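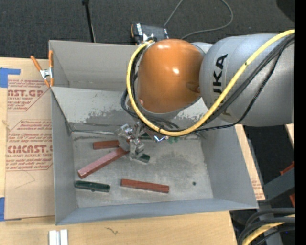
The bin wins again

I have reached the stage of the project where I dream about rectangular bars. The red ones are fine. The red ones and I have an understanding. The green ones know what they did.

For anyone joining late: we share a workshop in Rultthorpe, and our corner of it belongs to a secondhand industrial arm called Gerel. Gerel's one job is to pick bars out of a metal bin and put them somewhere else, a task my nephew offered to do for a cookie. Ngozi Babalola and I have been at it since January.

This month's enemy is the gap between "lying next to" and "lying against." When a bar sits out on its own, the gripper comes down, closes, lifts, and everybody feels clever. When two of them snuggle up, the fingers want to go exactly where the neighbor already is. Ngozi's fix was to score each bar by how much bare floor it has beside it and go for the loneliest one first. Sad, but it works. We went from hopeless to 65 good picks in a row before Gerel tried to grab the wall.

The wall thing was my fault. I had measured the slope of the sides once, with a level I don't trust, and typed the number into the wrong line. Two evenings gone. I also learned that the bin creeps if you nudge it, so it now wears a spring clamp with orange handles, and the whole calibration depends on a tool I used to keep for gluing chair legs.

Still on the list:

Cable routing. The yellow one takes the scenic route past the orange joint and I wince every time the wrist turns.

Cut the acrylic. It is still in its brown paper, taped down on the table and serving as a very expensive placemat.

Log everything. We have 488 attempts saved and notes for perhaps a third, most of which say "hm."

Everaldo Queiroz asked what we'll do with it once it can empty the bin. Fill the bin back up, Everaldo. Somebody has to.

Next post: Ngozi wants to try two layers of bars. I want to lie down.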